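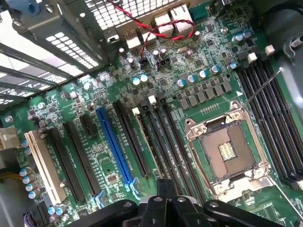

My wrist camera model is worse after I gave it more data, and I want to understand why. The task is memory insertion on old workstation boards. First I trained on 800 demonstrations and the policy found the correct slot nearly always. Then I trained on 2223 demonstrations, where the added ones come from my colleague Aiman, and now it often goes to the black expansion slots beside the blue one, though the four memory slots are also black and stand on the other side of the socket. Same network (we call it Vatura), same number of steps. Is this a known effect? In which direction should I look first?
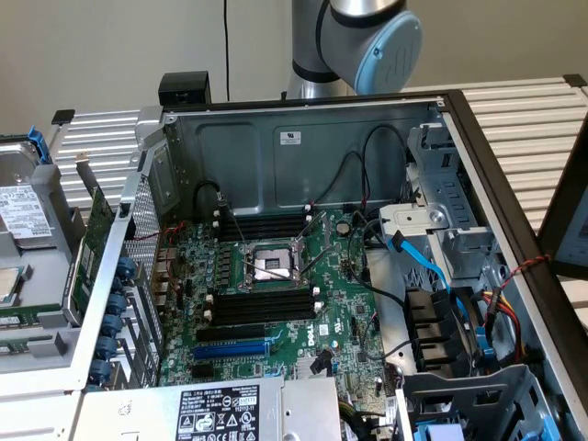 Min-kyu Shin
posted 15th June | 2 replies

In-ho Ma
I had the same in the Sedov project. Please check the start poses. If your colleague began his demonstrations from a different side of the case, the wrist view is rotated and the long slots look very similar to each other. We trained again with 1652 demonstrations, all started from one side, and the result was better than with the full set. Also try to give the fixed camera as a second input. From there you have both memory banks, above and below the CPU socket, and the expansion slots are clearly lower on the board. With same number of steps and more data, your training is maybe also too short, so please compare the loss curves before you throw away anything.

Si-woo Cheon
more data is always better, just train longer. worked for me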